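3.2 Iluminação e registo

O protocolo Hafstein fixa a iluminação do campo em 60% da potência nominal. Os ensaios de fadiga do fio Skuvitz decorreram em abril, com 4 lotes e 175 amostras, todas condicionadas em soro antes da tração.

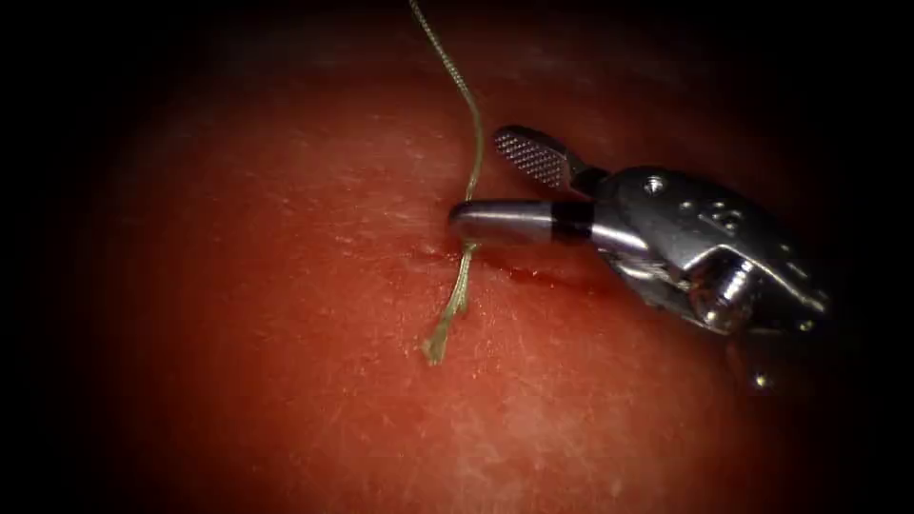 Figura 5. Fio de sutura junto à superfície do tecido.

A carga de rutura foi lida na célula Fakard, com fundo de escala de 200 N. Os valores abaixo do limiar de ruído foram excluídos da regressão. O lote 3 apresentou maior dispersão, atribuída à humidade de armazenamento.

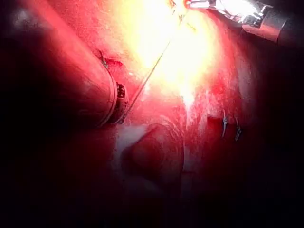 Figura 6. Rebordo circular, com clipe metálico e fio.

3.3 Tratamento estatístico

Aplicou-se o teste de Levene antes da ANOVA.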